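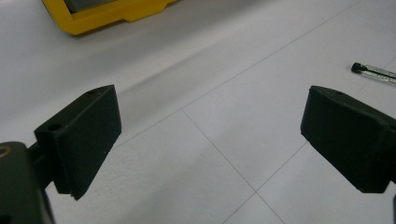
Dolor en la base del pulgar al hacer pinza, ¿De Quervain o rizartrosis?

Tamara Buzatu
12 de noviembre de 2019

Desde septiembre tengo dolor en el lado radial de la muñeca derecha, con irradiación hacia la primera falange del pulgar. Aparece al girar llaves, al abrir frascos y al levantar una sartén por el mango. Trabajo de pie, en un local con suelo de baldosas claras, entre blanco y gris, y me agacho muchas veces por turno a recoger piezas pequeñas; el gesto de pinza contra la baldosa es el que más molesta. En reposo casi no duele. No hay hormigueo ni pérdida de sensibilidad. La radiografía que me hicieron en la clínica de Bastenton se informó como «sin hallazgos valorables». El médico apuntó tendinitis y recetó ibuprofeno durante una semana, sin cambios. Tengo 33 años. ¿Qué prueba distingue una tenosinovitis de De Quervain de una artrosis de la base del pulgar? ¿Sirve cualquier férula?

Yevhen Hrytsenko

La distinción es sobre todo clínica. En la tenosinovitis de De Quervain están afectados el abductor largo y el extensor corto del pulgar a su paso por el primer compartimento dorsal. El dolor a la palpación se localiza sobre la estiloides radial. La maniobra de Finkelstein (tracción del pulgar con desviación cubital de la muñeca) lo reproduce, aunque da falsos positivos si hay artrosis.

En la rizartrosis el punto doloroso está más distal, en la articulación trapeciometacarpiana, y es positiva la prueba de compresión axial con rotación. A su edad es menos probable, pero una radiografía normal no excluye un estadio inicial. La ecografía muestra engrosamiento de la vaina y, en algunos casos, un tabique que divide el compartimento, dato útil si se plantea una infiltración.

Sobre la férula: no sirve cualquiera. Para De Quervain debe incluir muñeca y pulgar, con la interfalángica libre. Las muñequeras elásticas sin soporte para el pulgar no inmovilizan esos tendones. Si no mejora en unas semanas con férula y cambio del gesto, pida valoración para infiltrar corticoide. Si aparecen fiebre, enrojecimiento o hinchazón rápida, acuda sin esperar.

Horațiu Crăciun

A mí me pasó lo mismo y era De Quervain. Férula Hunora, 30 días de noche y parte del día, y se fue. Hielo también. Lo de la maniobra esa duele bastante, no la repitas todos los días para comprobar.

Floarea Costache

Añado dos cosas a lo de Yevhen. Las pinzas de alcance largas reducen la flexión de tronco, pero muchas se accionan con un gatillo duro y trasladan la carga a los dedos y al pulgar; conviene probarlas antes. Y pregunte por la rama superficial del nervio radial: si nota quemazón en el dorso del pulgar al apretar el reloj o la propia férula, el problema puede ser ese.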